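Godinho Furniture Finish Durability Study
Interim progress report, second reporting period

Grant holder: Patness Surface Laboratory
Submitted to: Sturkura Fund, Materials and Reuse Program

1. Scope of this report

The report covers work packages 2 and 3 of the finish durability study. Work package 1 (literature review and selection of test methods) closed in the first period and is not repeated. Work package 4 (guidance for repair shops) has not started. Spending is treated in section 6. Raw readings are held on the project server and can be released to the Fund on request.

2. Objectives for the period

The approved work plan set the following targets:

Prepare 60 test panels with four finish types on two substrates.
Complete the first abrasion series.
Complete the first household liquids series.
Draft a scoring sheet that a repair shop can use without instruments.

The first three targets were met. The fourth was partly met and is discussed in section 5.

3. Panel preparation

All 60 panels were cut, sanded and coated in the Patness workshop. The substrates were solid beech and birch-faced board. The finishes were a hardwax oil, a water-based polyurethane, a shellac and a two-part lacquer. Panels were sanded to the same grit before coating and were left to cure for the period given on each maker's data sheet before any test began.

Relative humidity in the curing room was held at 50 percent. The logger recorded one excursion, overnight, when the humidifier tank ran dry. Six shellac panels were in the room at the time. They were coated again from bare wood, and the replacement panels carry the suffix R in the data tables. The original six were kept as practice pieces.

Film thickness on the lacquer panels varied more than planned. The spread is greatest near the panel edges, where the spray passes overlapped. Readings for abrasion are therefore taken only from the central area of each panel. The same rule has been applied to the other finishes so that results can be compared.

4. Test results to date

4.1 Abrasion

Each panel was run for 800 cycles under a fixed load. Weight loss was recorded at the start, at the midpoint and at the end. The two-part lacquer lost the least material on both substrates. The water-based polyurethane was close behind on beech and clearly behind on birch. The hardwax oil lost more material but was the easiest to restore, and a single maintenance coat returned the surface to its starting gloss in most cases. Shellac performed worst in this series, as the literature review had predicted.

Abrasion wheels were refaced between panels. One set of wheels was found to be out of date after the third batch. That batch was repeated with new wheels, which used four days of contingency time.

4.2 Household liquids

Water, coffee, vinegar, cooking oil and diluted alcohol were applied under glass covers for fixed contact times. Marks were scored by two readers working separately under the same lamp. Agreement between readers was good for coffee and alcohol. It was poor for water on the hardwax oil, where the mark is a slight change in sheen and depends heavily on viewing angle. A second lamp position will be added in the next series. 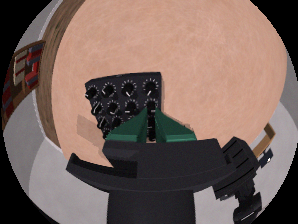

Page last changed: 2023-08-15

4.3 Heat

The heat series was planned for the next period but a short pilot was run early on spare panels. At 70 degrees Celsius the shellac showed white marks under the heated block. The other three finishes showed no mark that both readers could confirm. The pilot is too small to report as a result and is mentioned only because it affects the order of the remaining work. Shellac panels will be tested last so that the block does not carry residue to other finishes.

5. Shop scoring sheet

The draft sheet asks the user to rate gloss, color change and roughness on a scale of zero to five, using reference swatches. Flaturora, the project's repair partner, tried the first draft on returned tabletops and found two problems. The roughness item was read in different ways by different staff, and the swatches for color change did not cover pale surfaces well. Low scores on pale tops were often left blank.

A second draft replaces the roughness item with a fingernail test and adds three light swatches. Flaturora has agreed to try it on the next batch of returns. Until that trial is complete the sheet should be regarded as a working document and should not be circulated outside the project.

6. Resources

Spending on materials is slightly under plan. Spending on workshop time is over plan as a result of the recoated shellac panels and the repeated abrasion batch. The overrun can be absorbed within the workshop budget line and no transfer between lines is requested. No equipment was purchased in the period. Calibration of the gloss meter falls due in the next period and is already budgeted.

7. Risks

Supply of the two-part lacquer remains the main risk. The maker has announced a revised formula, and stock of the present one is limited. Enough has been set aside to finish work package 3. If work package 4 needs further lacquer panels, they will have to be made with the new formula and reported as a separate finish.

Reader fatigue is a smaller risk. Sessions are now limited to one batch of panels, with the order shuffled between readers.

8. Work planned for the next period

The full heat series begins in September. The liquids series will be repeated for water and vinegar with the second lamp position. The revised scoring sheet will go to Flaturora once the new swatches have been printed and checked against the gloss meter. Work package 4 will open when the heat readings have been entered and verified.

The Fund is asked to confirm whether the guidance for repair shops should be delivered as a printed booklet, as in the original proposal, or as a download only. The answer affects the layout budget and is needed before work package 4 opens.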